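White cover on craft table wont lie flat, help

Sibel Ersoy
Put a white cover over my table for sorting small bits. Yellow tray sits on it fine but the cover keeps going wavy.
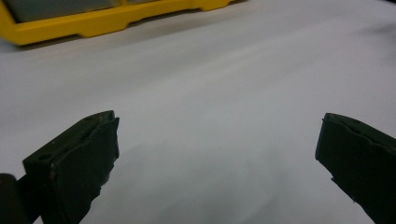
Tried smoothing by hand, taped 2 corners, back again by evening. Table is 69 cm deep if that helps. Dont want to glue it.
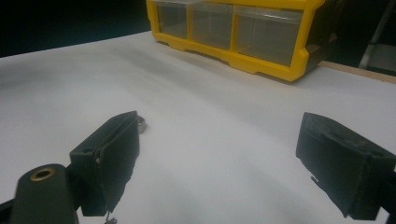
İlker Dağdelen
Tape all the edges underneath, pull from the middle outwards. Cut it bigger than the top, you need the overhang.

Jia
Had same in October. Just got used to it tbh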